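Workbench covering, a thread. I get asked which foam mat to buy and the short reply never satisfies anyone, so the long one goes here where I can link to it. 1/

Scope: interlocking EVA foam tiles, the jigsaw-edged sort sold for playrooms and garage gyms, used on a table top. Floors are a different problem and I have no opinion on them. 2/

Why cover a bench at all. Cans, jars and small metal parts make a racket on a hard top, and they skate when nudged. Foam stops both. It also saves the rim of a can from the small dents that later stop it stacking properly. 3/

The tiles I use are 60 cm square. They came from Gurent, the budget line. I have also had a set from De Smet, which is denser and smells less out of the packet. Both were left in the shed with the door open before they went anywhere near the room. Do this in June if you have the choice. 4/

Thickness. Thin tiles let a can stand up straight. Thick ones feel nicer under the hand but a narrow base will lean if you set it down near a join. For anything tall and light, go thin. 5/

Colour matters more than I expected. Mine is a pale blue. Dark objects show up on it, bright objects show up on it, and so does every crumb. I tried a charcoal set first and kept losing black screws. White shows scuffs within a week. Pale blue or pale grey, then. 6/

Avoid the multicoloured packs. Alternating tiles make it harder to judge where an edge is, and the shadows fall differently on each colour. 7/

Joins. Two tiles pushed together properly leave a seam you have to look for. If you can see it from across the room, the teeth are not fully seated. Lift both sides slightly, press down along the line with the heel of the hand, work from one end to the other. Do not start in the middle. 8/

Leave the seam off the centre line of the bench if you can. The centre is where the tray goes, and a tray with a join under it will rock if the join is proud. 9/

Edges. Most packs include straight border strips. I leave them off. They come loose, and the open tabs do no harm on a table. The one drawback is that whatever is underneath shows through the gaps, so choose an underlay you can stand to look at. 10/

Position marks. These are the part people ask about. If you want the same item put down in the same spot every time, you need a mark, and a taped cross is the best one I have found. A dot disappears under the object. A square outline has to be cut to suit each base. A cross leaves its ends showing past whatever is standing on it, provided you make the arms long enough. 11/

Tape for the crosses: matt, dark, cloth or paper backed. Glossy tape catches the lamp. Two strips per cross, cut with a knife on a board and never on the mat. Press the centre first and then the arms. Sudumeo do a dark grey that lifts off foam without tearing the skin. Ordinary parcel tape will take the surface with it. 12/

Replace a cross when the ends start to curl. A curled end catches on the base of whatever you slide over it, and then you have no cross and a sticky can. 13/

Trays. Green plastic, rectangular, shallow. The job of the tray is to say "things that have been dealt with go in here". A low lip is enough. High sides get knocked by the hand on the way in. 14/

Current layout, mid-session, one can picked up and the other standing in the tray: 15/
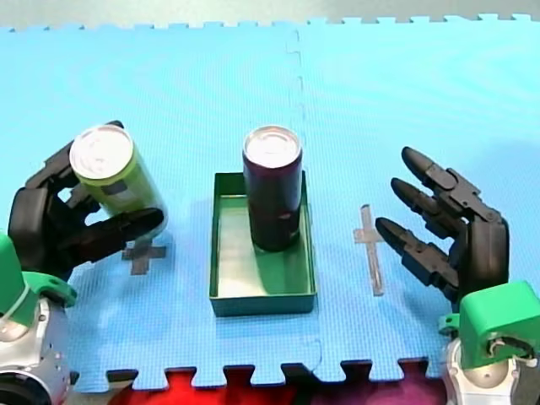
Notes on cans as test items

Cans are good for trying out a layout. They are all the same sort of shape, they stand upright without help, and the colours vary enough to tell them apart at a glance. The green against the dark maroon is an easy pair to separate even in poor light. 16/

The lids are the nuisance. A shiny lid tilted towards the lamp goes almost white. If you have to read anything printed near the rim, move the lamp and leave the can where it is. I use an Esen clip lamp with a paper diffuser over it, which helps a bit. 17/

Full cans behave better than empty ones. An empty can on foam will go over if you brush past it. If you must use empties, put a little dry sand in, and tape the opening. 18/

Wipe the base before it goes on the mat. A ring of drink dries into the foam texture and then picks up dust for ever. 19/

Cleaning

Warm water, a drop of washing-up liquid, soft cloth. Wring it well. Wipe along the seam and not across it, or you push water down between the tiles and it stays there. Go round the crosses. 20/

No solvents. Isopropyl will dull the surface in patches. White spirit is worse. I have a De Smet tile that shows both, kept as a warning. 21/

Every few months take the tiles apart and let the undersides air for a day. I skipped this for most of last year and the red sheet I had under one set left a faint tint on the foam. It did not come out. 22/

Storage: flat, nothing on top. Rolled foam keeps the curl, and a curled tile on a bench is useless until it relaxes. A box of 300 mixed screws left on mine overnight gave me a dent that is still there. 23/

Common questions

"Can I use a desk mat or a cutting mat instead?" You can. A desk mat shifts unless it is stuck down. A cutting mat is as hard as the bench and you will hear every can. 24/

"Will it damage the table?" Varnish and foam do not always get on, especially in a warm room. Put a sheet of paper or thin card between them and check after a week. 25/

"Does the tray need fixing down?" Mine isn't. If yours wanders, two small pads of removable putty at opposite corners will hold it. Avoid double-sided tape on foam. 26/

"How far apart should the crosses be?" Wide enough that a hand holding one item clears whatever is standing on the next. Try it with the largest thing you own before you tape anything. 27/

Still to test: the textured side against the smooth side for grip. I have used textured side down throughout. Will add to the thread once I've turned a pair over. 28/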